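Washing wool blankets at home

31 March 2019

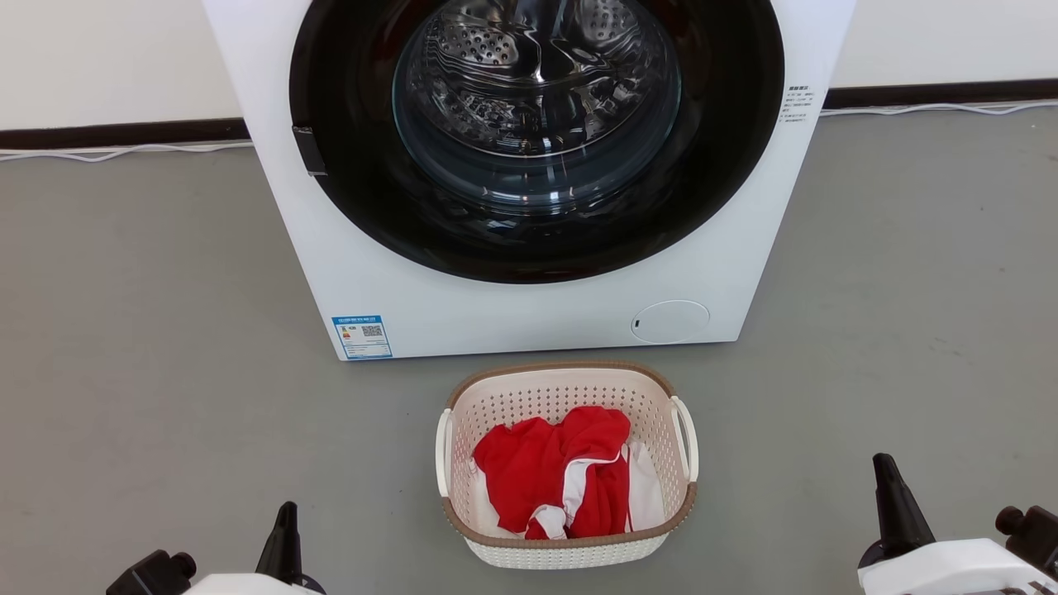 The front loader, with the basket on the floor by it.

I have been buying old wool blankets for a few years now, mostly from house clearances and the charity shop in Plavham. I don't collect them in any serious way. They go on beds and on the back of the couch, and a couple have gone to my sister. But every one of them arrives smelling of somebody's attic, and I've had to learn how to get them clean.

My first try was a disaster. It was a cream blanket with a blue stripe, made in Trorcombe when the mill was still running, and I washed it warm with the regular powder. It came out the size of a bath mat and as stiff as a board. I cut it up and used it under plant pots.

After that I hand washed everything in the tub for a year or so. It works, but a double blanket full of water is very heavy, and my back complained for days. Rinsing is the worst part. You think the soap is gone and then you press down and there it is again.

The person who talked me into using the machine was Dario Sorrentino, who taught the weaving class I took at the adult center. He washes everything he makes. His view was that old blankets have already been washed many times and can take more than people think, as long as the water stays cool and the drum moves slowly. Heat and rubbing do the damage.

So this is how I do it now. I shake the blanket outside first and go over both sides with a soft brush. I check for moth holes and mend them before washing, since a small hole gets bigger in the water. Then I soak it in the tub for an hour in cold water with nothing added. The color of that water can be unpleasant. One gray army blanket took 5 soaks before I was willing to put it anywhere near the machine.

Then it goes in the drum by itself, on the wool cycle, cold. I use a liquid wool wash from Monti, 2 capfuls for a double. I used to use more and it only meant extra rinsing. The spin is set low. If it still feels heavy at the end I roll it in towels and kneel on it.

Drying takes patience. I lay it over two lines so the weight is spread out, and I turn it after lunch. Never in the dryer, and not in full sun if there's any red in it. In winter I use the rack in the spare room with the window open a little, and it takes three days.

A few things I got wrong along the way. Vinegar in the rinse did nothing I could notice except make the room smell. Lavender bags do not stop moths – I had six of them in the chest and lost a good corner of a plaid. What has worked so far is washing before storage, then a zipped cotton bag, then opening everything up again in May to air it.

The best one I own is a brown and orange check with a Turkura label sewn in one corner. The stitching on the label was coming loose, so I tacked it back down before the wash with plain cotton thread. I paid 200 for a lot of four blankets to get that one, and I was told later that I had overpaid. The other three were nothing much. One is in the car and the dog has the other two.

I still have two to wash from the last trip to Plavham, both singles, one with a satin edge that's splitting. I haven't decided whether to take the satin off first or wash it as it is. If anybody has replaced a binding like that by hand, I'd like to hear what width of ribbon you used.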